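Section 9: Fitting the cloth and settling the table

Right, the legs are on and the Otby is standing up by itself, so now for the part I enjoy most. I've fitted a fair few of these folding card tables for our club in Bremdale, and the cloth makes or breaks them. Take your time with it!

1. Unroll the cloth the evening before and lay it face down on a clean floor. It comes tightly wound in the tube and it sulks if you rush it.

2. Wipe the top with a barely damp rag and let it dry. Any grit you leave now, you'll feel under every hand you deal.

3. Lay the cloth face up with the same overhang on all sides. The overhang should be 9 cm (the Hurkari leaflet gives it in inches, which had me muttering for a while).

4. Clip the middle of each long side first, then the short sides, then work out towards the corners. Pull until it's flat – no harder, or you'll get ripples running in from the clips.

5. Fold the corners like you would on a bed and tuck them under.

Note: if you bought the heavier Seixas cloth, the standard clips won't close over a double fold. Trim the spare corner underneath, or use the 2 long clips from the spares bag.

Caution: don't iron the cloth on the table. The heat gets through to the glue. I learned that one on my own table, and the bubble is still there.

6. Leave it alone for 24 hours before you play on it. Then run your palm across from one side to the other and re-clip anything that's gone slack.
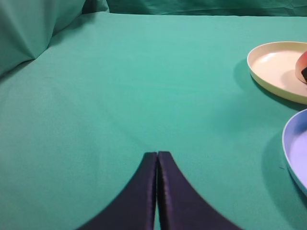 7. Check the level once more, with the table where it's going to live. Each foot screws in or out by hand, and a quarter turn is usually plenty.

Caution: lock both hinges before you lean on the top. You should hear a click from each one. If you only hear the one, fold it down and start again.

For day-to-day cleaning, a soft clothes brush does the job. Brush one way only, and keep the drinks on a side table if you can get your guests to agree to it.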